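3.2 What the students did with the blocks

I should say up front that I never planned to write a paper about this class. I planned to teach it, and then Itziar Herrero (who ran the other lab section) started keeping notes on what the teams argued about, and the notes were better than my slides! So most of this section comes from her notebook, plus the run logs, which the students were pretty good about saving once we started grading them.

We had 12 teams, and every team got the same job: push one named block to a named spot on the board without making a mess of the others. No grasping, just a rod on the end of the arm and whatever controller they could come up with. Commands were typed in plain English, things like "move the green star next to the blue cube," and the students wrote those themselves in the first week of March. I loved that part. Some of them wrote commands so picky that their own code couldn't touch them for a month.

The setup is in Figure 4. Shapes and colors both matter, and a color alone won't pick out a block, which tripped up just about every first version of the parser. A team would ask for "the red one," get the cylinder when they wanted the star, and come find me to say the arm was broken.

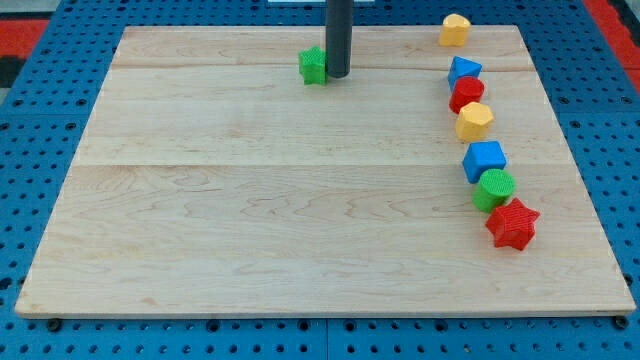
Figure 4. Board, blocks and pushing rod, as used in the course.

Across the whole term the teams logged 693 runs. I had hoped for more, but the arm was shared between both sections and we lost 2 weeks to a bad cable (my fault, I kept swapping the wrong end). The Leltura team, who named themselves after their own software, went with short pushes and a fresh look at the board after each one. The Prakum team did the opposite and planned one long smooth path, and it was lovely to watch right up until a block started to spin. Stars were the worst for this. Push a star on one arm and it turns, push it between two arms and it behaves, so Prakum ended up writing a whole extra routine just to choose the contact point.

Roswitha Haberkorn, who was on that team, put the routine in her final report as "the part I would keep if I had to throw away everything else," and I agree with her. We now hand it out as starter code. The teams that took it up late in the term still had trouble near the edges of the board, and we come back to those runs in Section 4.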